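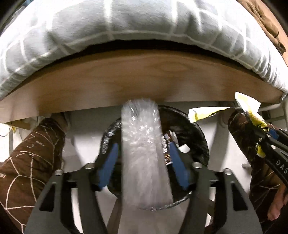 Small Bins, Tidy Bedrooms

If I could talk every household into one cheap change this February, it would be a little wastebasket beside the bed. Not across the room, not behind the door where you have to get up for it -- right there at arm's reach, or tucked partly under the edge if your bed stands high enough. I put one in our spare room two years ago and now there's one in every bedroom we have (plus the reading bench on the landing, which used to collect more cracker crumbs than a toaster).

Pick a round one if the space is tight. A round bin turns easily when you fish it out, it has no corners to snag a bedspread, and you can wipe the inside in one sweep with a damp cloth. Dark colors are great for hiding scuffs. Ours are black and I love them, though the one in my daughter's room is covered in stickers by now and looks wonderful too.

Measure before you buy! Get down on the floor with a tape and check the gap at its lowest point. Slats and boards can dip toward the middle, so a bin that slides in nicely at the leg may scrape halfway along. Then leave enough room above the rim for your hand. My first one was a perfect fit on paper and I couldn't get so much as a tissue into it without pulling the whole thing out.

Liners

A liner that is too big flops inward and catches everything you drop. Fold the extra down over the outside and pull it snug, then twist the slack on one side into a small knot. If the bag balloons up from trapped air, press your fist gently to the bottom before you put anything in. I keep a few spare bags flat underneath the liner, so the next one is waiting when I lift the full one out. Silvia Rusnák wrote in to say she uses an old elastic headband around the rim, and I tried it the same evening. It holds beautifully.

Wrappers

Clear film is the worst stuff for a small bin. You crumple it up, it springs open again, and three of them fill the space of thirty. Flatten the wrapper, fold it lengthwise into a strip and tie the strip in a loose knot. Takes a moment and it stays put. Candy and chocolate wrappers do fine with the same treatment, or you can tuck the small ones inside a bigger one.

Film also loves to cling to fabric when the air is dry. If bits keep sticking to your hand or the side of the bed, wipe your fingers on a barely damp cloth first. And do look up under the mattress edge now and then -- light plastic can work its way into the narrow gap between the mattress and the board, and it crackles every time somebody rolls over. Took us a week of bad sleep to find that one.

Keeping the bedding out of it

Quilts and blankets slide. Fold a heavy quilted blanket in thirds and lay it with the fold facing the side of the bed, so no loose corner hangs down toward the trash. A thick seat cushion on a bench wants the same care. Ours had a habit of creeping forward until it hung over the front, and a strip of rubbery shelf liner underneath cured it completely.

For cushion covers in pale colors, a soft brush run along the underside once a month picks up the dust that gathers down there. Do the brushing before you vacuum the floor. (I did it the other way around for ages.)

Emptying day

Empty bedroom bins before they look full, especially if anyone snacks in bed. Anything sticky goes straight to the kitchen trash. Paper scraps I pick out by hand and drop in the recycling, and a small paper bag hung on the closet doorknob makes that part easier, if your family will use it. Mine uses it about half the time and I'll take it!

Wash the bin itself with warm water and a squirt of dish soap, rinse, and leave it upside down on a towel until it's fully dry. A teaspoon of baking soda under the new liner keeps it fresh.

Igor Jelínek asked whether a bin with a lid would be better. For a nursery or a house with a curious dog, yes, go for the lid. Under a low bed it just gets in the way.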